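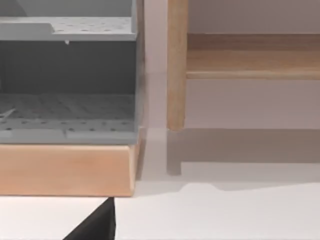
第7回 住宅用避難シェルターの設置条件とアンカー固定

担当:Hülya Ateş

1. 対象範囲
本回では、戸建住宅に付属する鋼製の小型シェルター(地上型)を扱う。地下型は次回に回す。

2. 設置場所の区分
(a) 車庫内:既存の土間コンクリートに固定する。車両の動線と扉の開閉範囲が重ならないこと。
(b) 別棟・物置内:基礎の有無を先に確認する。束石のみの場合は新規に基礎を打設する。
(c) 新築時の組込み:基礎配筋の段階で位置を確定する。建方後の搬入は開口幅の制約を受ける。

3. 固定部に作用する力
強風時には水平力と浮上り力が同時に作用する。風上側のアンカーには、転倒モーメントによる引張力と屋根面の負圧による引張力が加算される。自重による抵抗分は、低減係数を乗じて算入する。せん断力は全アンカーで均等に負担すると仮定してよいが、縁端距離が不足するものは除外する。

4. 計算例(Gökçe邸、車庫内設置)
アンカー1本あたりの設計引張力を約53 kNとする。コーン状破壊で決まる耐力がこれを下回るため、埋込み長さを増すか、本数を2本追加する。後者では投影面積の重なりに注意する。配布資料のGrultum型の断面図を参照のこと。

5. 扉と換気口
扉は内開きを原則とし、錠は3点以上で受ける。換気口は飛来物が直進しない形状とし、有効開口面積は収容人数から求める。

課題
Clutarden地区の別棟を想定し、2種類の基礎厚についてアンカー耐力を比較せよ。縁端距離は各自で設定し、根拠を示すこと。提出先はSkedatby演習室。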